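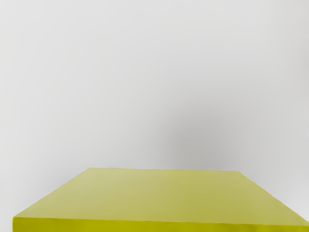
*Sascombe Quilting Catalog, p. 16*

**Clemevex Scallop Border Template, item 843**

We've been waiting a long while for a scallop template we could love, and it has finally landed on our shelves! The Clemevex is a clear acrylic template for marking curved borders on quilts, table runners and baby blankets. It measures 16 inches end to end and marks scallops 8 inches wide, so you trace two full curves before you slide it along. The lines are etched and inked in dark blue, and they show up well on pale prints, on solids, even on those busy florals where every other ruler seems to disappear.

What we like most is the corner. Corners are where scalloped borders go wrong (ask anyone who has unpicked one at midnight), and the Clemevex has a separate corner piece with a rounded outside curve that meets the last scallop on each side. Line up the two small notches, trace, and you're around. If your border doesn't divide evenly by the width of a scallop, there are stretch marks at the dip of each curve that let you gain or lose a little as you go. Spread the difference over the whole side and it blends right in.

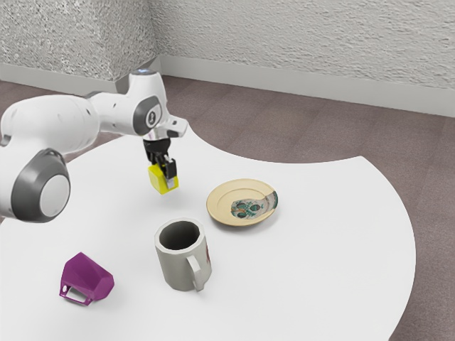 ## What's in the package

- Straight-run template, clear acrylic
- Corner piece
- Fold-out instruction sheet with a chart for crib, throw, twin and queen
- Cotton storage sleeve with a loop for hanging

Rotary cutters aren't a good match for the inside dips. Trace with a washable marker or chalk, then cut with scissors after the binding is sewn on.

## Marking and binding

Quilt the piece first and leave the edges straight. Mark from the center of each side out toward the corners, with a curve or a dip sitting right on the center line. Check both ends before you trace the whole side. Stay-stitch just inside the marked line, sew the binding along the line with the raw edges still uncut behind it, and trim last. You'll need bias binding, cut at 2¼ inches for double fold. At each dip, stop with the needle down, lift the foot, pivot, and ease the binding around so there isn't a pleat caught underneath.
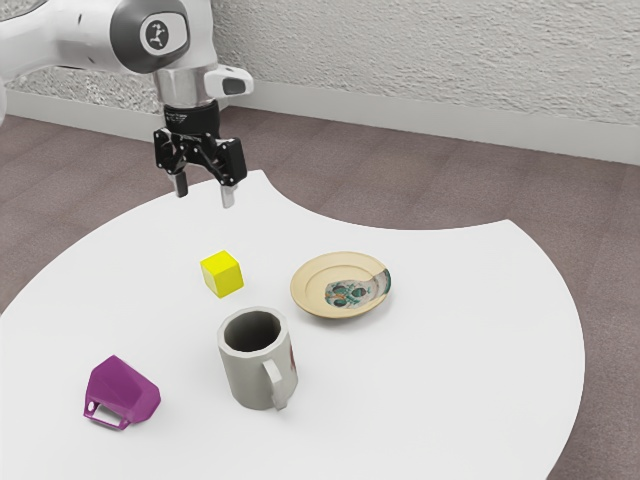 Shallow scallops are the friendliest kind to bind, and they're what we'd suggest for a first try. A deep curve with a tight dip looks wonderful on a baby quilt but it does ask for patience, and the binding can bunch on you. The Clemevex has both depths etched on the one template, shallow on the inner line and deep on the outer. For a plain cloth or a topper, look at the curved, scalloped edge of the white tabletop in the picture, which would be a lovely outline to borrow in white on white. Try it on a muslin scrap before you mark the real thing.

## Goes well with

**Chraibi bias cotton.** Soft, closely woven, and stretchy enough on the bias to hug a curve. The chartreuse has become our shop favorite for bindings.

**Bruvari piecing thread.** Fine cotton on a 495-yard spool. It sinks nicely into the binding and presses flat.

Replacement corner pieces are sold separately; ask for them by the item number above.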